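The Drawer at the Bottom of Everything

Most people who own jewelry of no great value keep it in one of three places: a drawer, a dish by the sink, or a bag inside another bag. Aurelia Hauser spent four years going into other people's bedrooms to deal with all three. She charges by the hour and brings no products with her.

"They expect me to turn up with acrylic dividers," she says. "I ask if they've got a box lid."

Her largest job was a house in Zerkivwood where three sisters had shared a bathroom for most of their childhood. The final tally, which the youngest sister insisted on keeping in a notebook, was 1,028 pieces, counting single earrings. More than half were hair ties.

Hauser starts on the bed. A bedspread gives more room than a dresser top, small things don't roll far on it, and the owner has to finish before going to sleep. Everything comes out of the drawer at once. Then a shallow lid goes down in the middle, and whatever gets worn goes into it. The rest stays on the cloth until someone decides.

The lid matters more than it sounds. A deep box hides things, and a beaded bracelet at the bottom of one will wrap itself around whatever it finds. In a lid with sides an inch high you can see every piece, and when it's full you stop.

Watches go in early, fastened if they have a buckle. Scrunchies take up the most space and are the first thing she would move out again, onto a hook or a length of cardboard tube. Pearls and anything with a metal charm should not share a corner with elastic – the charms catch. Claw clips she leaves for last. They are an awkward shape, and people own more of them than they think.

Beat Schwaiger, who repairs costume jewelry from a bench at the back of Huster, a button and trimmings store, agrees about the lid and disagrees about nearly everything else. He would keep bead bracelets flat, each in its own paper envelope. Over 800 of them have crossed his bench, he says, and the elastic had usually given out near the knot.

"Nobody stores a bracelet badly on purpose," he says. "They take it off in the dark."

He also advises wiping metal hair clips before putting them away, using a dry cloth and no polish.

A red-edged lid on a lavender bedspread, with the scrunchies, watch, beads and clips partway through sorting:

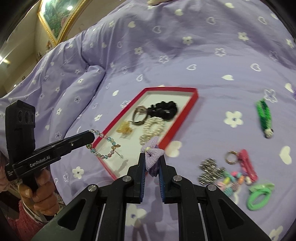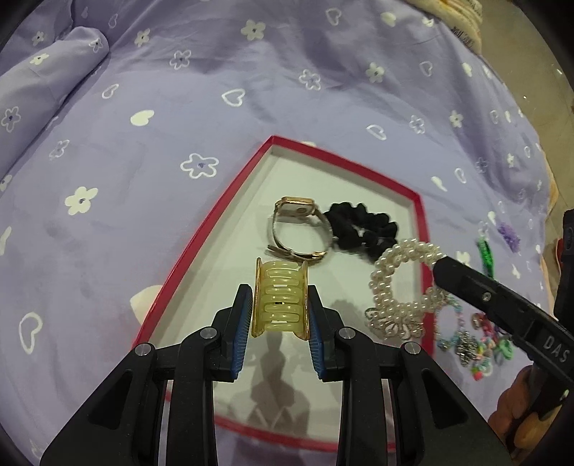
What to do with the leftovers

Hauser allows one small bag for things that are broken but loved. It gets a month. Schwaiger would like it brought to him.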